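Restored iconostas returns to St. Mary of Skison

After more than two years in pieces, the painted sanctuary screen of St. Mary of Skison is back where it belongs, and the parish could hardly be happier. The screen was set up again in December, and the first liturgy in front of it began at five in the morning with the church already full to the doors. People stood in the side aisles, in the porch and out on the steps, and the drumming could be heard down at the bus stop on Hadgu Street.

The screen came to Skison secondhand. It was made for a small chapel in Suvent, which closed when the families there moved into town, and it was carried over in sections on a hay wagon lent by a neighboring farm. A brass plate on the back of the middle door records the move and lists the names of the men who lifted it. Several of their grandchildren were in church for the return, and a good few of them took turns squeezing behind the door to find the family name (with permission, and with their shoes off).

Kedir Birhane led the restoration from his workshop in Jarilach. He had expected to clean the panels, fix a split in the left-hand door and be finished by summer. Then he started on the lower row, and under a flat coat of brown house paint he found color. Red first, then a deep green, and finally the hem of a robe and two bare feet standing on a strip of yellow ground.

"I put down the swab and went outside for a while," he says. "Then I called Father Gebremedhin and told him he should come and look before I touched anything else."

Father Gebremedhin Moges drove over that same afternoon. What the two of them were looking at was the bottom edge of a saint nobody in the parish remembered, and over the next months four more appeared beside him. The lower row now shows five standing figures, all of them painted by the same sure hand as the Annunciation above the doors. The best guess is that the brown paint went on after a leak in the old chapel roof, when the lower boards were stained and there was no money for a painter.

Two of the five have been identified from the lettering beside their heads. The other three have lost most of their names, and Father Gebremedhin has been inviting suggestions from anyone who can read the old letterforms. He has had some wonderful ones. One lady brought in a prayer card she had carried in her purse since girlhood, with a figure holding a staff in just the same way, and it is now pinned up in the parish hall beside a photo of the panel.

The woodwork turned out to need as much care as the painting. The frame is held together by pegs, and 505 of them had to be drawn, checked and either put back or replaced. Kedir Birhane cut the new ones by hand and left them a shade lighter than the old, so that anyone working on the screen in the future can tell which are which. The split door has been closed with a long sliver of matching wood let in from the back. From the front you would never find it, and plenty of people have tried!

The parish raised the money itself. There were suppers, a sponsored walk from Suvent to Skison along the route the wagon took, and a sale of candles that ran to 1092 candles before the wax gave out. Over 1000 people have signed the thank-you book that stood beside the empty sanctuary while the work was going on, many of them visitors who had only stopped to ask where the screen had gone.
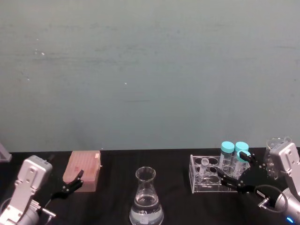

Paint was the slow part. Before any filling or retouching could start, tiny samples had to be matched against each color on the panels, and the reds gave the most trouble, with three different ones in a single cloak. It was patient work, done in very small amounts, the kind that calls for a steady hand more than for a big brush and a ladder. Once the reds were settled the rest moved along quickly, and the retouching was kept to places where the wood showed through. Old knocks and candle burns have been left alone. The worst of these is on the right-hand door, at just the height where generations of people have leaned in to kiss the cross, and Father Gebremedhin would not hear of its being filled.

The curtain behind the doors is new. It was sewn in the parish hall out of dark red cloth with a woven gold border, and the women who made it have kept the old one, folded in tissue, in the vestment chest. The brass lamps have been rewired and hang a little lower than before, which throws a lovely warm light across the faces of the five saints at the evening service. If you have only ever seen the screen in daylight, do come back after dark.

A small display in the porch follows the work from the first cleaning test to the final coat of varnish. One square of the brown house paint was kept on the side of the frame, and visitors are welcome to bend down and compare it with the colors next to it. Children seem to find it faster than anyone.

The church is open every morning after the liturgy and again before the evening service. Kedir Birhane will give a talk in the hall next month on how the lower row was uncovered, with his tools and some of the old pegs to pass around. Coffee will be served, and there is no charge. Anyone with an old photograph of the chapel in Suvent, inside or out, is asked to bring it along, as no picture of the screen in its first home has yet been found.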